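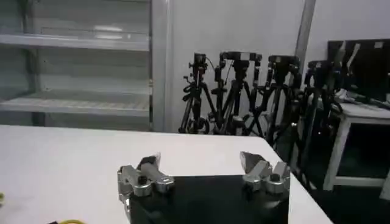

A work table is a table kept for handling, sorting, assembling or repairing things, as distinct from one used for meals or for writing. The name covers a wide range of furniture, from the heavy bench of a joiner's shop to the plain white tables found in studios, laboratories and shared workrooms.

Surface

The top is the part that matters most in use. A smooth, pale top makes small parts such as screws, clips and offcuts of wire easy to find, and it wipes down quickly. Its drawback is glare. Under strong ceiling lights a white top can be tiring to look at, and metal tools laid on it may throw bright reflections. Some users put down a dark mat for close work – usually a piece of cloth or rubber – and take it up again afterwards.

Large tops allow two people to work from opposite sides. They also collect clutter, most often along the edges, where cables, tape and small tools are pushed out of the way of the job in hand.

Placing in the room

A work table may stand against a wall or clear of it. A table set clear of the wall can be reached from every side and leaves a strip of floor behind it. In small rooms this strip is commonly used for tall, narrow equipment that stores upright, such as folded screens, lamp stands and camera tripods. Tripods lined up along a wall take up little depth, but their legs spread when opened and can catch the feet of anyone passing.

Posts and columns limit where a large table can go. Where one stands near a wall, the table is often turned or shifted so that its long side stays free.

Storage

Cabinets with shelves are often placed beside or behind the table. Glazed fronts keep dust off while letting the contents be seen, although they reflect overhead lighting and need regular cleaning. Shelves may be left bare between projects.

Cables are a common source of trouble. Loose lengths are wound into coils and tied, and bright colours such as yellow are easier to spot against a pale top or floor.

In shared workrooms

The Mendside workroom in Merside was set up by Angus MacAulay with 7 tables, later raised to 10. Its house rules, drawn up with Ayman Bensaid and last revised on 4/27/20, ask users to clear the top at the end of each session and to return stands to the wall. The tables came from Skinner, a local supplier, and replaced an older folding set sold under the name Flosellow.

See also

Workbench
Trestle table
Display cabinet
Tripod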